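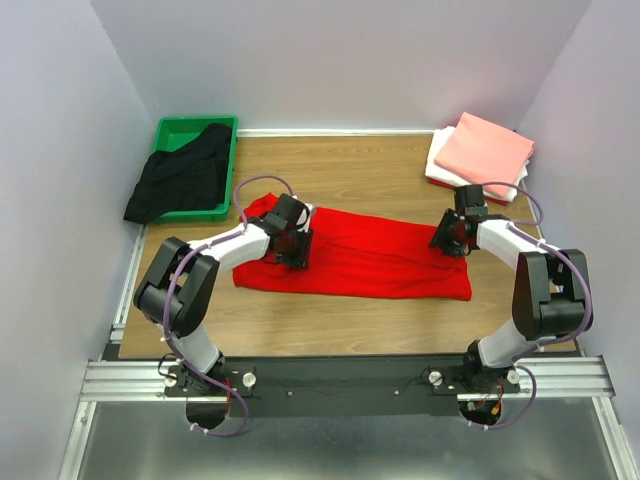
红色纯棉桌布第一次下水就掉色，到底怎么固色？白盐白醋有用吗？

提问者：糯米团子不加糖
分类：家居生活 > 洗涤收纳

先说一下情况哈，有点长，大家耐心看。

我十一月要在家里请人吃饭，算是搬家以后第一次正经请客，所以咬咬牙买了一块大红色的桌布，纯棉的，牌子叫Grekton，买的时候店家跟我说“活性印染，放心洗”。我还真就放心了。昨天晚上拿回来想着先过一遍水再用吧，毕竟新布有股味儿，结果往盆里一泡，不到一会儿水就红得跟火锅底料似的！换了一盆还是红，再换一盆淡了一点，但还是粉的。我手指甲缝到现在都有点粉。

更惨的是我当时图省事，把两块白色的餐巾也扔进去一起泡了（我知道我知道，别骂了），现在那两块餐巾变成了一种说不清楚的肉粉色，其中一块还是深一块浅一块的。

我上网搜了一圈，说什么的都有：有说泡盐水的，有说加白醋的，有说用开水烫的，还有人说放冰箱冻一晚上（？）。我妈的意见是“红布都这样，洗个几回就好了”，可是我请客那天桌上要放汤的，万一谁把汤洒了，那红色不就直接印到我桌子上了嘛，我那张桌子是浅色木头的，心疼。

所以想问问大家：
第一，盐和醋到底哪个管用，还是一起放？
第二，有没有那种专门的固色剂，是不是智商税？
第三，那两块餐巾还有救吗？
第四，红桌布以后能不能机洗，还是只能手洗供着？

先谢谢各位了，有经验的来说说，没经验的来安慰我一下也行。

补充：有人问尺寸，是长方形的那种，铺六人桌四边还能垂下来一截。洗标上写的是冷水、不可漂白、中温熨烫。

回答一（提问者采纳）

回答者：染缸边上长大的

我家里以前是开小染坊的，现在我自己也偶尔给人染点围巾和布包，这题我可以答，就是啰嗦一点，你挑着看。

先把盐和醋的事说清楚。盐是染色的时候用的，作用是促使染料往棉纤维上跑，等染完了、布都卖到你手里了，再泡盐水，基本上没什么固色效果。你看到有人说泡了盐水以后不掉了，多半是那块布的浮色本来就洗得差不多了。醋呢，对羊毛和真丝用的酸性染料多少有点意义，对棉布来说就是给桌布洗了个酸溜溜的澡。两样一起放就等于拌凉菜，省下来做饭吧。

你这个情况我判断是浮色没洗干净。大红色是最难伺候的颜色之一，活性染料跟棉纤维结合以后其实挺牢的，但是总有一部分染料没结合上，就在纤维表面待着，这部分就叫浮色。正规的做法是出厂前要皂洗好几遍，有些厂子赶工少洗一两遍，浮色就带到你家盆里去了。所以你妈说的“洗几回就好了”，从结果上讲是对的哈哈。

那具体怎么洗，我自己的做法是这样：

先用冷水过，反复换水，换到水的颜色明显变浅为止。别泡着不管，泡久了浮色会重新沾回去，而且沾得一块一块的。

然后看洗标。你补充里写了冷水，那就老老实实冷水，加一点中性洗涤剂，轻轻抓洗，时间短一点，多来几遍。我自己染的布敢用很热的水去煮，是因为我知道用的什么染料、布缩没缩过水，你这块不知道底细，别学我，更别直接开水烫，缩了就铺不满桌子了。

洗完马上甩干，马上摊开晾，背面朝外，放阴凉通风的地方。千万别团成一坨扔在盆里等明天！红布团着放，折痕那里会积色，干了以后一道深一道浅的，怎么熨都在。我第一次染大红的时候就是这么毁掉一块布的，给人赔了钱，记到现在。

怎么知道洗好了没有呢？拿一块白棉布，打湿，挑桌布不显眼的角落，用力来回擦一会儿。白布上没颜色或者只有一点点很淡的粉，就能上桌了。要是还是红红一片，那就接着洗。我碰到过最倔的一块红布，前前后后洗了7遍才消停。

固色剂不是智商税，但是要买对。买的时候看清楚写没写适用于棉、适用于活性或者直接染料，按说明来，先洗掉浮色再用，顺序别反了。反了就等于把浮色也一起糊在上面，过一阵还是掉。我用过一种叫Bristel的，小瓶装，效果还行，就是用完布的手感会稍微硬一点点，桌布嘛无所谓，贴身的衣服我就不太愿意用。

餐巾的事，趁还没晒过、没熨过，赶紧救，一熨就真定在上面了。白色纯棉的可以用彩漂粉（就是氧系的那种），按包装上的量和水温泡，中间翻动几次，颜色会慢慢退。一次不行就两次。注意两件事，第一是餐巾单独泡，别让红桌布进去凑热闹，它洗标上写了不可漂白；第二是如果餐巾上有绣花或者蕾丝边，先找个角试一下。84那种氯漂我不推荐，味道大，也伤布，要是成分里还有别的纤维，搞不好会发黄。

以后机洗没问题，装洗衣袋，单独洗，或者跟深色的一起，冷水轻柔档。头几次记得别混浅色的。

至于请客那天，我建议你在桌布下面垫一层东西，防水的桌垫也行，旧床单也行。红布再怎么洗，碰上热汤热油我也不敢给你打包票，你那张浅色木头桌子要紧。垫一层还有个好处，盘子放下去声音小，吃饭的时候没那么咣咣当当的。

提问者评论：天呐太详细了！！我刚才去把餐巾从阳台上抢救下来了，还好今天没太阳。桌布昨晚确实是团着放的……现在去看看有没有深浅道道。

回答者追评：有的话趁湿再洗一遍，赶紧摊开，大概率能匀回来。

回答二

回答者：Rosalía Olmedo

我中文打字慢，大家将就看哈。我嫁过来好多年了，我们家过节也喜欢铺红桌布，我婆婆也喜欢，所以我们家红桌布特别多。

我的经验跟楼上有一点不一样，我不用固色剂，我用吸色片。就是洗衣服的时候扔进去的那种白色的小片片，洗完拿出来会变成红色，很神奇！第一次洗我会放好几片，后面放一片就够。我买的是Finska，超市打折的时候囤一大盒，可以用很久。它不会让桌布不掉色，只是把掉下来的颜色抓住，这样不会跑到别的衣服上去。

还有熨的问题。棉桌布要趁半干的时候熨，完全干了就很难平，中间那条叠过的印子最讨厌，我每次都要喷水熨好几遍。后来我就不叠了，用一个纸筒把桌布卷起来，放在柜子上面，要用的时候拿下来一铺就好。纸筒可以去布店要，他们一般会送你。

洒了红酒在红桌布上也要马上处理，不要觉得颜色一样就看不出来，干了以后是发紫发黑的。我丈夫的朋友Emiliano Ochoa有一次洒了大半杯，他说没关系反正是红的，第二天早上我一看，一大块！

祝你请客顺利，做什么菜呀？

回答三

回答者：匿名用户

别折腾了，退货。大红的掉成这样就是质量不行，你跟店家说掉色染坏了别的东西，拍照留证据。我之前在Palacios那边的家纺店买床单也是这样，磨了几天给退了。要是已经洗过了不给退，就让他赔餐巾钱。

另外放冰箱那个是洗牛仔裤的偏方，跟掉色没关系，冻完还是掉。

提问者评论：问过店家了，说下过水不能退，但是愿意补我一点钱。我先按一楼的洗着，刚洗完第三遍，水已经是浅粉的了！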